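Mernska's open-plan experiment ends in April, when the town's permit office gets its cubicles back. The walls came down three years ago in the name of teamwork. The 86 employees on the second floor have since learned a great deal about each other's dental appointments.

The reversal follows a staff survey that drew 332 written comments, an impressive number from a group that rarely answers email. Four of them praised the open layout. Three of those came from managers, who have doors.

"We heard the feedback," said office director Haruna Shibata. "We could hear it from the parking lot."

The town hired Hattori, a furniture supplier in nearby Sena, to handle the switch. Staff will choose their own spots by seniority, a process already said to be straining friendships – the corner by the copier has no takers.

White desks and tan fabric partitions, the look of the season.
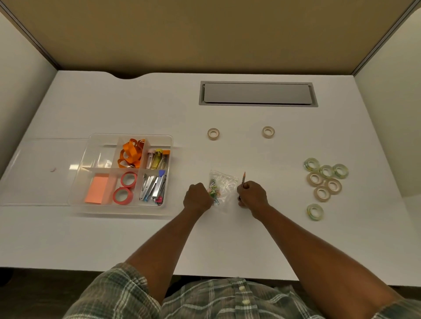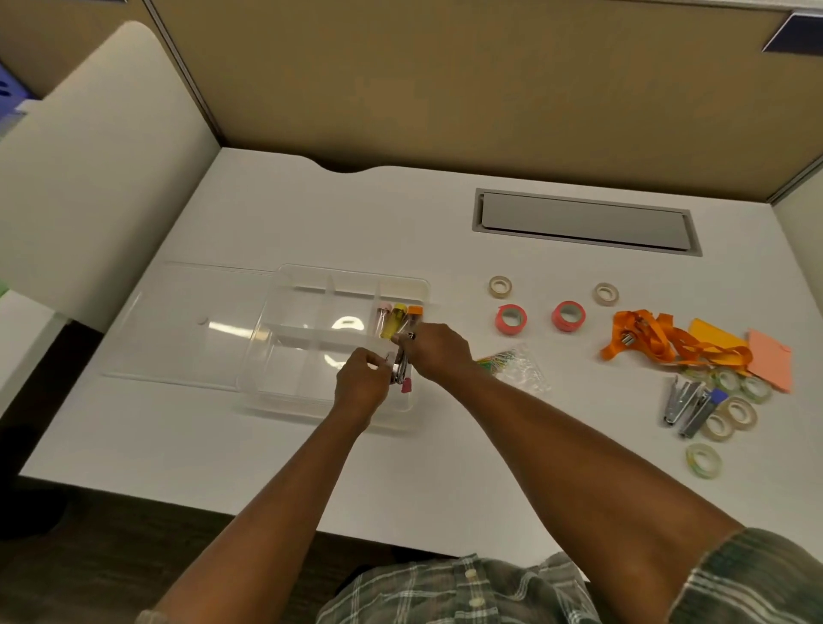 Shigeru Kawaguchi, a permit clerk who kept his old nameplate in a drawer the whole time, plans to hang it back up on Saturday, on his own time. He has also asked whether the new walls could be a foot higher. The town says it will study the matter, and a meeting has been set up to discuss it in the one conference room, which is glass.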